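Grukier Punstead table top in matt white – a long review for anybody dithering

Sep 19, 2026

I should say at the start that I dithered over this table top for most of the winter, so if you have the page open in another tab and keep going back to it, I do sympathise. The Punstead is the plain white one in the Grukier range, sold as a top only or with legs, and I bought mine through Habte with the straight legs in April. I have sewn on it, wrapped parcels on it, eaten a good many lunches at it and once iced a christening cake on it, and I feel I know it well enough by now to be useful to somebody.

What I wanted was a big, pale, boring surface. My old table was a dark varnished thing with a groove down the middle where the two leaves met, and everything small rolled into that groove and stayed there. Pins, mostly, but also beads and a rather nice button I only got back when the table went. I also found that navy thread on dark wood in the evening was doing my eyes no good at all. A friend had gone over to white for her cutting table and was so happy with it that she became slightly boring on the subject, and I'm afraid I have now taken over from her.

The colour

Grukier call it matt white, and I was ready to be cross about that, having once bought a 'matt' shelf that shone like a dinner plate. This one is properly matt. My lamp doesn't bounce back at me from it, and I can leave the blind up in the afternoon and carry on working, which was never possible before. It is a cool white, though, and if your walls are cream (mine are) you'll notice the difference for the first week or so. Then you stop noticing.

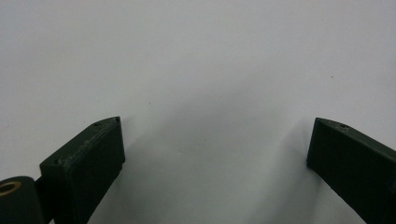 What did surprise me was how much the white moves about over the day. In the morning it looks fresh and bright, and on a dull afternoon it goes quite grey, with every mug and scissor handle throwing a soft shadow. I rather like it. If you are somebody who photographs your work for a shop page, take your pictures early, or you will spend your evening trying to brighten them up again. I did this with a whole batch of purses and they all came out looking as though they'd been left in a cellar.

There isn't any pattern to the surface and there aren't any joins, so chalk lines and paper edges show up beautifully. The other side of that is that everything else shows up too. A crumb, a snip of thread, the tiniest dot of something brown that you hope is tea – you will see it, and you'll want to wipe it. I keep a cloth on the back of the chair and I'm up and down with it more than I would like to admit. If crumbs on show make you unhappy, please think hard before you buy white anything.

Delivery and putting it up

The top came well wrapped, with thick card corners, and the legs came in a separate box two days later. Habte had warned me about that in their email, but I hadn't read the email, so there was a short period when I owned a table top and it lived behind the sofa. Putting it up took me 40 minutes on my own, with a cup of tea in the middle. The bolts go into metal inserts and everything lined up. Do get somebody to help you turn it over at the end. I didn't, and I managed, but I wouldn't do it again, and the skirting board wouldn't thank me either.

The instructions are a single sheet of drawings. They are perfectly clear apart from the third drawing, where the long bolts and the short bolts look exactly the same length. Lay them all out and compare them before you begin.

Living with it

It has been good with heat so far, in the sense that I use a mat and haven't tested it, so please don't take my word on hot pans. It has been very good with water and tea. Biro comes off with a damp cloth and a little washing-up liquid if you get to it the same day. Felt tip took more rubbing. The icing came up with warm water and a bit of patience.

Smoothness is the thing I would praise most. Fine fabric slides across it without catching anywhere, and tissue pattern paper lies flat and behaves. It is so smooth that my cutting mat used to creep away from me as I worked, so I put some of that grippy drawer liner underneath and the mat now stays where I put it. The Derkunmont liner is the one I used, cut down with kitchen scissors, and it hasn't left any mark.

Small things are easy to pick up from it, too. I can spot a dropped needle straight away, and I haven't trodden on one since the spring, touch wood. 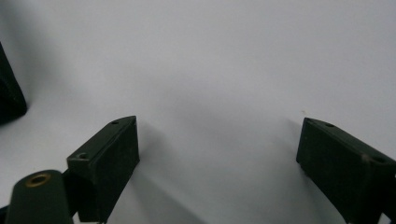
Things I'm less keen on

The edges. They are neat enough, but they are quite square, and if you lean your forearms on the table for a long stretch of hand sewing you will feel it. I fold a tea towel over the front edge when I'm hemming. A slightly rounded edge would make this a much kinder table, and I have written to Grukier to say so. They sent a polite reply that didn't promise anything.

It is also a little loud. Put a mug down in the evening and the whole house knows. A cloth cures that, but then you have covered up the white you paid for, so I live with it.

And the feet that come with the legs are mean little plastic discs. I swapped mine for felt ones in the first week.

Price, and whether I'd buy it again

I paid £300 for the top and legs together, with delivery another £10. I won't pretend that's a small amount for a flat white rectangle, and you can certainly get one for less. I had a cheaper one in my basket more than once. The ones I looked at in shops either had a shine to them or had that faint bobbly texture that pen nibs skip over, and I kept coming back to the Punstead.

Would I buy it again? Yes, I would, and I'm half thinking of the smaller one for the spare room, so that the ironing and the wrapping paper can have a home of their own. I'd order the felt feet at the same time. If you do buy one, measure your doorway first and then measure the turn at the bottom of the stairs as well. Mine went round with very little to spare, and I had already taken the wrapping off by then.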